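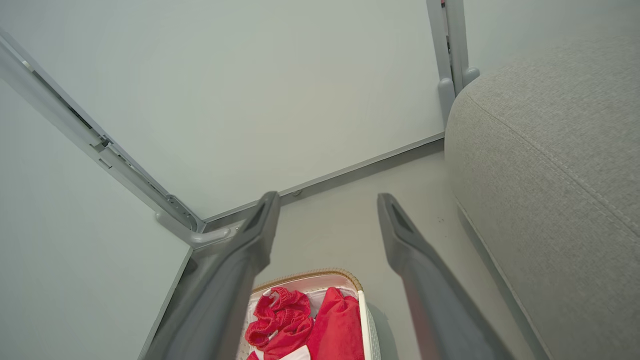 Armario de llaves Tisden 248, para edificios en vaciado, reforma o realojo

Ref. 3964. Fabricado por Flendance. Se sirve montado, con la numeración puesta y un juego de etiquetas en blanco para cuando la numeración deje de coincidir con la realidad, cosa que suele ocurrir la primera semana.

Vaciar un bloque de viviendas genera dos cosas: actas y llaves. Las actas se archivan. Las llaves acaban en una caja de zapatos, en un cajón de la oficina del administrador o en el bolsillo de un señor que ya se ha jubilado. Conocemos una promoción en la que las llaves de dos escaleras enteras viajaron tres meses en la guantera de una furgoneta, y aparecieron el viernes en que la furgoneta iba al desguace. El Tisden 248 se diseñó después de aquello y está dedicado a la furgoneta, aunque en la placa no cupo.

Tiene 248 ganchos, repartidos en paneles abatibles que se pasan como las hojas de un libro gordo. Cada gancho lleva número, portalla para escribir el piso y la puerta, y una ficha de dos caras: verde mientras la vivienda sigue habitada, gris desde que se firma la entrega. Se abre el armario y se sabe cómo va el edificio. Algunos gerentes nos han pedido una versión que no se entienda tan deprisa. No la fabricamos.

Características

Ganchos: 248, de acero, numerados.
Fondo: 200 mm, con la puerta cerrada y las llaves de trastero dentro, que son las que siempre abultan.
Peso en vacío: 22 kg.
Cierre: doble cerradura. Hacen falta las dos llaves para abrir.
Color: gris, porque el catálogo ofrecía también un beis y lo pidió una sola persona.
Fijación: a pared de obra, con los tacos incluidos. Para tabique de yeso hay que pedir el bastidor aparte.
Libro de entregas: encuadernado, con hojas autocopiativas. El original se lo lleva quien entrega la llave.

La doble cerradura merece un párrafo. Una llave se la queda la empresa gestora y la otra, los vecinos que designe la comunidad. Para abrir tienen que coincidir ambas partes delante del armario, a la misma hora y de un humor compatible. Es incómodo. También es la razón por la que lo compran, ya que cuando alguien sostiene que su puerta se abrió antes de tiempo, el libro dice quién estaba y a qué hora. En el bloque Fonseca, donde se instaló el primero, la hora pactada eran las diez de la mañana y hubo discusión sobre si las diez y cuarto seguían siendo las diez. El libro tiene ahora una casilla para la hora exacta.

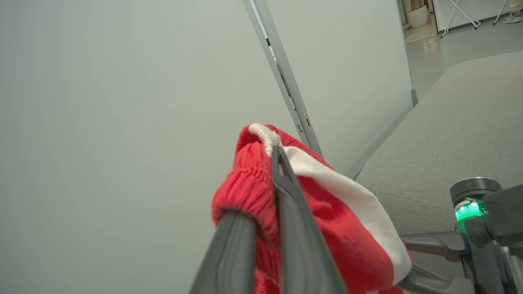 Punto rojo con franja blanca.

Qué incluye el servicio de puesta en marcha

Un técnico va al edificio, cuelga el armario y pasa una mañana con quien vaya a llevarlo. Suele ser Borislav Dimitriou, que habla poco y nivela mucho. Explica el sistema de fichas, deja el libro abierto por la primera hoja y comprueba que las dos cerraduras funcionan con sus llaves y no con las del vecino. No interviene en las negociaciones sobre plazos, indemnizaciones ni ascensores, aunque se lo piden casi siempre.

El cotejo de llaves va aparte y lo recomendamos. Consiste en probar cada juego en su puerta antes de colgarlo. En los edificios con unos cuantos años, la proporción de llaves que no abren nada es desmoralizadora, y conviene llevarse el disgusto mientras el cerrajero todavía coge el teléfono. Las que no abren nada van al último panel, que en fábrica llamamos el purgatorio y en la factura, «panel de incidencias».

Para promociones con más viviendas que ganchos se pueden unir dos armarios con el carril Mekari. Quedan alineados y comparten libro, pero conservan cerraduras separadas, así que serán cuatro llaves. Alguien preguntará dónde se guardan esas cuatro llaves. Es una buena pregunta y cada comunidad la ha resuelto peor que la anterior.

Lo que no hace

No se conecta a internet. No manda avisos al móvil ni tiene panel de control en la nube. Si quitan la luz del portal antes de que salga el último inquilino (pasa más de lo que debería), el armario sigue funcionando igual y lo único que hay que traer es una linterna.

Tampoco es una caja fuerte. Resiste la curiosidad y el destornillador de un aficionado. Contra una radial no prometemos nada, y desconfíe de quien lo haga a este precio. 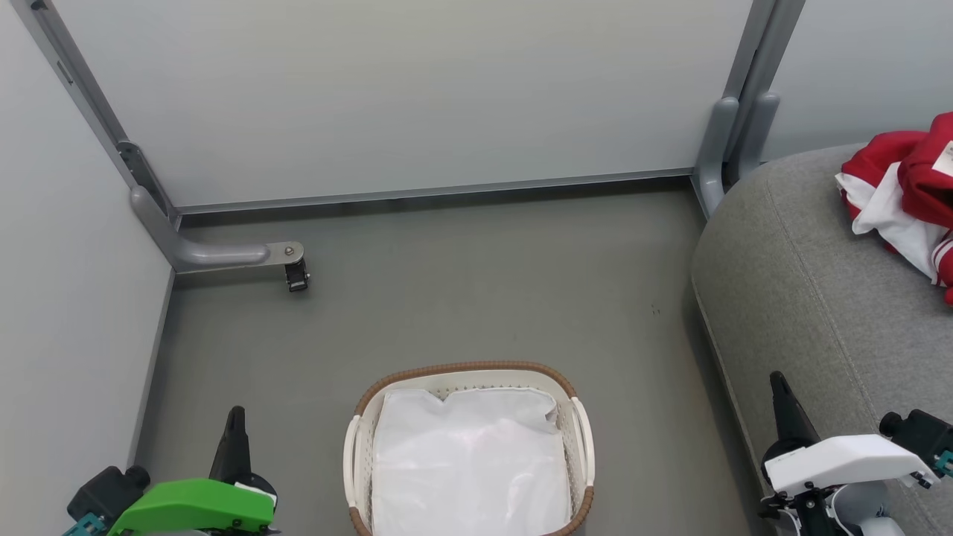

¿Se puede alquilar el armario solo mientras dura el realojo?

El alquiler es por meses completos, con el libro de entregas incluido y el montaje facturado una sola vez. Al terminar lo recogemos vacío; si quedan llaves dentro, se devuelven a la gestora con acuse de recibo y el contador no se para hasta que lo firme.

Plazos y pedidos

En existencias durante todo el año menos en agosto, cuando la fábrica cierra y los ayuntamientos, por algún motivo, deciden notificar los desalojos. Si prevé usarlo en verano, encárguelo antes. Los presupuestos los prepara Kenza Younis, que le pedirá el número de viviendas, de trasteros y de garajes. Por favor, cuente también el cuarto de contadores. Todo el mundo se olvida del cuarto de contadores y luego su llave cuelga de un clavo, al lado de un armario muy bonito.

Los precios se dan con portes, sin el impuesto y sin opinión sobre el proyecto urbanístico. Las etiquetas de repuesto se venden en tiras. El libro de entregas de recambio tarda una semana, así que no espere a la última hoja.

Compartido 22 veces

Comentarios

Adel Fahmy
Lo tenemos en la escalera B desde antes de la reforma. Funciona bien. La ficha gris se despinta un poco por el canto y hay quien aprovecha para decir que su piso todavía está verde.

Mounir Abdel Hamid
Pregunta para el fabricante: ¿el bastidor para yeso sirve en una pared con azulejo? El portal es de los de antes y me da miedo taladrar.

Flendance
Mounir, sirve, con broca de vidia y sin percutor hasta pasar el azulejo. Si el azulejo suena hueco, mándenos una foto antes de empezar.

Hazem Ragab
Yo fui el del beis. Sigo pensando que quedaba mejor.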